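Sorting out the cutlery pot

Quick one this. Takes 5 minutes, longer if the holder is grim at the bottom, and mine always is.

What you need - your utensil holder, an old tablecloth, washing up liquid, a bottle brush, dry tea towel. That's it.

1. Tip everything out on the cloth. All of it. Don't pick bits out one by one or you'll never see the crumbs.

2. Wipe the holder inside and out. If it's wood don't soak it, the joints swell. Damp cloth, bit of soap, then stand it upside down somewhere airy. Slats want a going over with the brush, dust gets in the gaps.

3. Wash the utensils while you wait. Chopsticks by hand, never the dishwasher, the pattern comes off the ends.
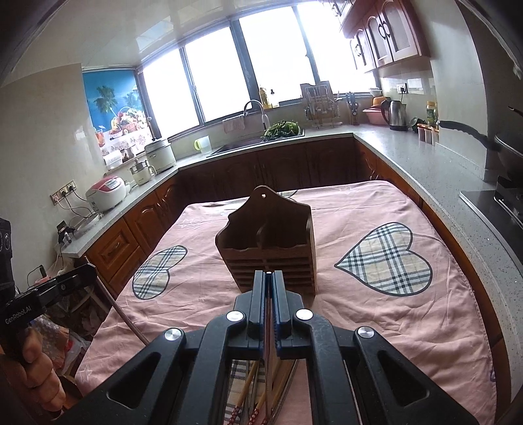
4. Decide what goes which side of the divider. I do chopsticks and anything long at one side, spoons and forks the other. Handles down for spoons, so you can see what your grabbing. Knives live in the drawer, not in here.

5. Odd ones out. A chopstick with no partner is a plant stake now. Anything bent or splintery, bin.

6. Put it all back, but only when its bone dry. Wet wood plus a closed in bottom means mould, and then you're buying another one. I got my last one at Atberg and it lasted 2 years before it went black underneath.

If yours has a hanging hole, use it - frees up the worktop and the bottom dries quicker. Needs a proper screw though, a sticky hook won't hold it once it's full.

Do it again in March or whenever the crumbs come back.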